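Udcombe lid-and-bin study: questions people have asked us

August 5, 2018
By the Zollberg project team

What was the study about?
We wanted to know whether a robot arm could learn to put small objects into lidded bins by practising in simulation alone. The method, which we call Morotness, changes how the practice runs are ordered. The arm starts with tasks that are nearly finished and works backwards to the full task.

What do you mean by "nearly finished"?
An early run might start with the lid already up and the cube already held over the bin, so all the arm has to do is let go. Later runs start with the cube on the table. The last ones start with the lid shut.

How well did it work?
With the backwards ordering, the arm completed the full task in 68 per cent of test runs. With the starting points picked at random it managed 15 per cent. Both were given the same amount of practice.

Does that include opening the lid?
Yes. A run counts only if the arm opens the lid and the cube ends up inside. Dropping the cube on the rim and having it fall in does count, and we have been asked about that a lot.

Why two bins?
Some runs name the blue bin as the target and some the green one. With a single bin the arm tended to learn one fixed movement and repeat it wherever the cube was.

What does the simulated workspace look like?
It is a plain table with the arm on a pedestal. We kept the shapes simple so that the runs would go quickly on ordinary computers.

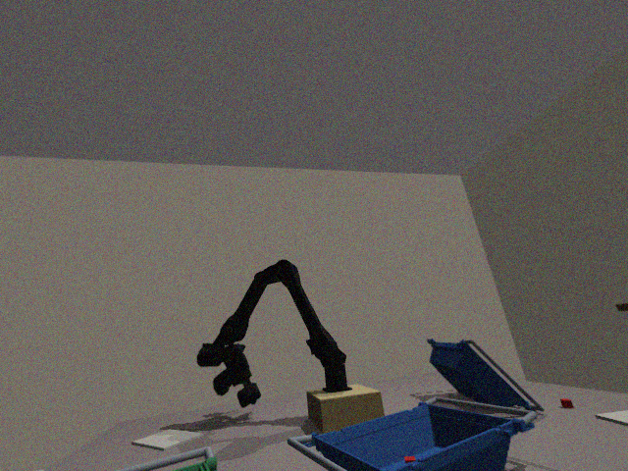

The simulated arm with its gripper empty, one red cube in the blue bin and another on the table.

Have you tried it on a real arm?
Not yet. Contact between the fingers and the lid is the part we trust least in the simulator, and we expect the score to drop.

What went wrong most often?
The arm knocked the lid shut while bringing the cube across. Missed grasps came second.

Can I have the code?
We plan to release it with the written report. The task files will come first.

Related items
Lemieux gripper model: notes on friction settings
Choosing starting points for practice runs
Udcombe workshop programme

Comments (3)

gridlock7: Was the 15 per cent the best random run or the average?

Zollberg project team: The average, over 11 repeats. Same for the other figure.

tarnside: Would like to see this tried with something softer than a cube.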